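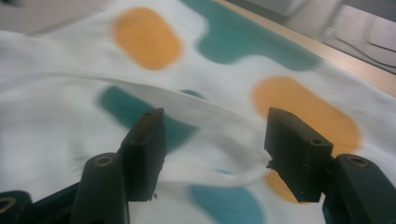 What does the Flemdale Sites list cover?

Vacant and part-vacant industrial and commercial properties in Flemdale and the Clundard valley, with one row for each building or cleared lot that a business could lease or buy.

README for flemdale-sites

Hi, and thanks for downloading! I put this list together after a long stretch of helping small manufacturers look for space in the valley and retyping the same addresses into emails over and over. It started as my own spreadsheet, which explains some of the column names (sorry about "dockz", I've tried to rename it twice and broken the map both times).

What's in the folder

sites.csv is the main table, 1,737 rows.
sites_checked.csv is the smaller table, 1,094 rows, same columns. These are the ones where I either spoke to the owner or agent or went and stood in front of the place myself.
codes.txt explains the short codes for zoning and utilities.
changes.txt is my running log, typos and all.

If you're making calls to real landlords, use the checked file. The big one is fine for counting and mapping, but plenty of those rows come straight from old county listings and the phone numbers go nowhere.

Columns

There are 12 of them. Most explain themselves, so these are just the ones people email me about.

site_id: stays the same forever, even if a property gets split. The new pieces get a letter on the end.
sqft: usable floor space under roof. Blank for cleared lots. A zero means I asked and got no answer, so please don't average those in.
dockz: number of loading docks. Drive-in doors are not docks, whatever the flyer says.
power: what the panel is rated for today, if known. "Can be upgraded" goes in the notes column.
rail: Y only if there's a spur on the property. A track across the road gets an N.
ask: the asking rent or price as last quoted to me. Check the unit column next to it! Somebody once took a yearly rent for a monthly one and gave up on a perfectly good building.
last_seen: month and year I last confirmed the row.

Where it came from

The first batch was county tax rolls, cleaned up by hand. After that Alaoui, the property management company over in Gunulness, let me fold in their vacancy sheet, and they still send me an updated one each October. The rest is me driving around — I keep a notebook in the glove box and type it up in the evening. Modular and portable buildings are only in here if they sit on a permanent foundation. I went back and forth on that one, and I may change my mind.

Things that are off

Clundard is thin. The old mill district has a lot of buildings with several owners each, and I've entered those as one row per building with the owners mashed together in one cell.

Eight rows have coordinates that land in the river. I know which ones, they're flagged "geo" in the notes, and I'll get to them.

Gunulness addresses changed when the bypass opened. I kept the old street name in parentheses for anybody matching against older deeds.

Rents are asking rents. What people sign for is usually lower, and I don't collect that.

Using it

Take it, remix it, put it on your own site. A credit line with "Flemdale Sites" is plenty. Please don't sell it as a lead list, and please don't strip out last_seen when you pass it along — a vacancy with no date on it wastes everybody's afternoon.

Fixes and additions

Send me the site_id and what's wrong. A one-line email is fine, no form. For a new site I need an address, a rough size and some way to reach the owner. I usually do updates after 9 p.m., so if your fix isn't in by the next morning, give it a few days before you nudge me.

Next up is a column for ceiling height. I have it for most of the Flemdale warehouses already and for hardly anything else.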